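Cleaning a ribbed carpet without fuzzing it up or leaving it soaked

Posted November 27, 2024 by Negin Ebrahimi
6 min read

We moved into a second-floor apartment in Hodbridge in July and the two back rooms have the same light tan carpet with narrow ribs running the length of the room. It is short and fairly firm, closer to what you would find in an office than in a bedroom. The landlord says it was new before the last tenants and he has no paperwork on it, so I don't know if it is wool, nylon or something else.

Three things are wrong with it. There is a gray path from the door to the window where people walk. There is a coffee stain the size of a saucer that I have already gone over with dish soap and a sponge, and the spot now looks darker than before I touched it. And there is a place near the closet where the ribs have gone fuzzy and you can't see the lines anymore. I think the last people had a rolling chair there.

I have an ordinary upright vacuum with a brush that spins. I could rent a carpet machine from the grocery store, but a neighbor told me those leave the floor wet for days and that ribbed carpet shrinks. Is that true? I would like to do it myself if I can. The deposit is a lot of money to me and I don't want to make it worse. I also have a desk and a bookcase in there that I would need to move, or maybe not.

What order should I do this in, and is the fuzzy part fixable?

Kiyoshi Chiba

I cleaned carpets for a living for several years, mostly offices and rental units, and low ribbed carpet was a good part of it. Most of what you describe can be improved. The fuzzy part is the exception and I'll get to it.

Find out what it is first

Pull a few fibers from somewhere hidden, inside the closet or behind the door, with tweezers. Take them outside or hold them over a sink and put a lighter to them. Wool smells like burned hair and leaves ash you can crush. Nylon melts into a hard bead that is gray or tan. Polypropylene (also sold as olefin) melts too, but it smells like candle wax. If it smells like burned paper, you have a plant fiber such as jute or sisal, and you should stop there and not put water on it at all. Plant fibers turn brown when they get wet and they can shrink, and that is probably what your neighbor has heard about.

In a rental, with a tan rib, my guess would be olefin or nylon. Still do the test.

Vacuum more than you think you need to

Most of the gray in a walking path is dry grit sitting down between the ribs. Water turns it into mud and then you are moving mud around. Turn the spinning brush off if your vacuum lets you, or raise it as high as it goes. Better yet, use the hose with the plain floor tool.

Go slowly with the ribs first, all the way down the room, then go across them, then with them again. In the path, do that whole set two times. Empty the bin in between. You may find that the gray path is half gone by the time you finish.

Move what can be moved, and that includes the small stuff. People vacuum around chargers, power strips and little black boxes lying on the floor, and the grit collects in a line along each side of them. On a fine beige rib those lines show up more than a stain does. Pick up the cords too. A white cord lying across pale carpet is easy to miss and a vacuum will pull it in. 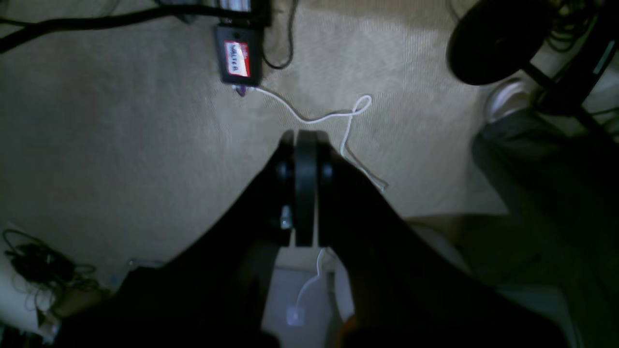 Go back over the coffee spot

It got darker after you cleaned it for one of two reasons. Either there is soap left in it and the soap is catching dirt, or coffee that had soaked into the backing came up the fibers as the spot dried. The fix is the same for both.

1. Put plain lukewarm water on a white cotton towel and wring it out so it's damp and doesn't drip.

2. Press it on the spot. Don't scrub. If you have to rub a little, go along the ribs and never across them.

3. Press with a dry white towel. Stand on it.

4. Repeat until you don't see suds or brown on the towel. This can take a long time if a lot of dish soap went in.

5. Mix one part white vinegar with two parts water, dampen the spot with that, and blot it out the same way.

6. Fold a dry towel, lay it over the spot, put something heavy and flat on top and leave it overnight. Put a plastic bag between the towel and the weight so nothing bleeds through. What is left in the backing will come up into the towel and not into the tips of the carpet.

If there is still a tan shadow after that and your burn test said nylon or olefin, 3 percent hydrogen peroxide from the drugstore usually takes care of it. Test it in the closet first and wait a full day before you decide the test was fine. Don't use it on wool.

Wash the whole room only if it still needs it

The rental machine is fine on nylon or olefin. The reason they leave floors wet is that people hold the trigger both ways and never make a dry pass. One wet pass, then two dry passes over the same strip, and keep making dry passes until you see no water going up the clear part of the head. Use half the soap the bottle calls for. Run the machine with the ribs. Then rinse the whole room with plain water in the tank, again with dry passes.

Open the window, put a fan on the floor pointing across the room, and stay off it in shoes until it's dry. If you do it this way it should be dry by the next morning. If it is still wet on day two, it was overwet, and you need more air and possibly a dehumidifier.

Synthetic carpet with a glued or stretched-in installation does not shrink in any way you would notice. Wool with a jute backing can.

You can leave the bookcase where it is. Empty or not, I would rather see you leave it than drag it, since dragging something across damp ribs will lay them over. Slide squares of foil under the feet so that rust or wood stain doesn't bleed into the carpet. Move the desk if you have a second person.

The fuzzy part

If the loops are broken, they stay broken. You can make it look neater by trimming the loose ends with small sharp scissors, held flat. Don't pull any of them. On a loop carpet one pulled end can run the length of the room like a ladder in a stocking.

If the loops are whole and just crushed, steam helps. Hold an iron on the steam setting a few inches above the carpet, never touching, and then comb the lines back up with the edge of a spoon or a plastic comb, working along the ribs. Let it cool before you step on it.

As for the deposit, take pictures before you start and ask what condition was written down when you moved in. Chair wear that was there in July should not be yours to pay for, but you want that in writing.

Tehrani

Just get a pro. I paid 50 dollars a room in Pustar and they were in and out before lunch. By the time you rent the machine and buy their soap you have spent 35 and lost a Saturday's worth of work. A new carpet in a room that size would be 200 at the very least and they will charge you more than that.

Baking soda also works on smells, if you have any. I know that wasn't what you asked.

Rutitora

I mostly agree with Kiyoshi Chiba but be careful with baking soda on this kind of carpet. I put it down in our hallway once, same sort of narrow rib, and it packed into the grooves. I was still getting white dust out months later and it clogged the vacuum filter.

One other thing on the coffee spot. Make sure the towels are old ones that have been washed many times. I used a new red dish towel on a wine spill and ended up with a pink ring that I never got out -- it's under a plant now.

And put a hard mat under the chair if you have one with wheels. The cheap soft ones curl up at the corners. Get one with no spikes on the bottom if the carpet is a loop, or with short spikes if there is a pad underneath. You can tell if there's a pad by pressing down near the wall with your thumb. Ours didn't have one and the spiked mat slid all over the place.

Negin Ebrahimi

Thank you. I did the burn test over the sink and got a hard tan bead, so I'm going with nylon. I vacuumed with the hose tonight, both directions, and the path is lighter already. The towel is on the coffee spot now with a stack of cookbooks on it. The closet area looks crushed in some places and broken in others, so I'll try the steam on one small patch and leave the rest alone until I hear back from the landlord about the move-in sheet.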